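Estela Vergara runs the demonstration bench at Costache, where operators teach a two-armed machine household tasks by remote control. She has logged 190 demonstrations of basket handling since March and deleted 67 of them.

"Most of the deletions are hesitation," she says. "The operator stops to think, and the policy learns to stop as well."

Each operator drives a pair of leader arms and watches the wrist view on a monitor. Vergara prefers the rim as the grasp point for wicker. 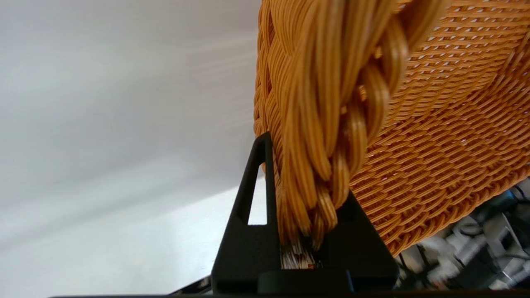 "A plait gives under load, so the finger position drifts between the grasp and the lift," she says. "We ask for a slow close, then a short pause - 12 frames, no more - and then the lift."

Hand guiding was tried first and dropped. Jacinto Esquivel, who wrote the recording software, found that the operator's forearm kept getting into the wrist view. Remote control is slower to learn. New operators do 40 practice runs before anything is kept.

Vergara would like force feedback on the leader arms. "At present they judge contact by eye."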